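# Talk notes – collecting comic art on a small budget

Neltwood library, 2025-07-03. Keep it to the two boxes of slides, no more!

- Say hello, thank Si-eun for the invite.
- Start with the first page I ever bought: a Tiongson back-up strip, bottom of a pile, paid 57 pounds and felt sick all the way home.

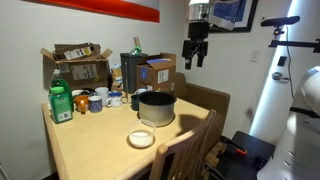
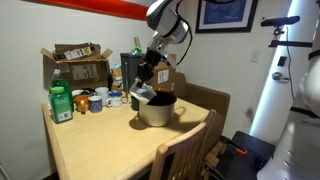 - Original pages versus prints. Hold both up, let people come close. You can see the pencil under the ink, the white paint over mistakes – I love this bit, don't rush it.
- Ask who collects already. Leave a proper gap for answers.
- Where to look: small fairs (Alholm in June was wonderful), artists' own tables, other collectors. Mention Obsa Berhe's swap list.
- The Weteo covers. I have 3 of the 13 and I'm still hunting! Tell the story of Cyprian Ziółkowski posting me number 2 between sheets of card.
- Framing: keep out of sun, acid-free mount, no tape on the art, ever.
- Fakes. Short. Compare with the printed comic, line by line.
- If time, read So-yul So's letter on lettering by hand.
- Questions. Si-woo Heo has the roving mic.
- Pass round the sketchbook last, clean hands please.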